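20 May 2020

Up before six again. Fed the starter, then went back over the rye numbers from April while the coffee brewed. I had written 250 grams of water for the second build and I'm sure now that was a slip, because the dough that day was stiff enough to stand up by itself. I penciled a question mark next to it.

Ketill Laxdal called at nine about the flour. The mill will only sell full sacks at the moment, so he wants to split one three ways with me and Grímur. I said yes. I have the blue bin free and it should all fit if I finish the spelt first. He also asked if I still had his proofing basket. I do, and I told him I would leave it on his porch.
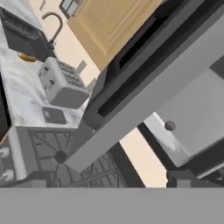
Baked two loaves after lunch. The first went in too early and split along the side. The second got another hour and came out better, with a darker crust and a good ear on it. I cut it while it was still warm, which I always say I won't do. The crumb was a little tight near the bottom. Next time I'll try a longer first rise and leave the oven as it is.

Grímur Hviid wrote in the evening. He has been reading up on his family's village and found a grain tax listed for 1573, mostly barley, with a little rye. He wants to bake something with barley now and asked how much I would put in. I told him to start low and use a pan.

Walked to Ketill's with the basket and half of the better loaf. Rain on the way home. Need salt and parchment paper.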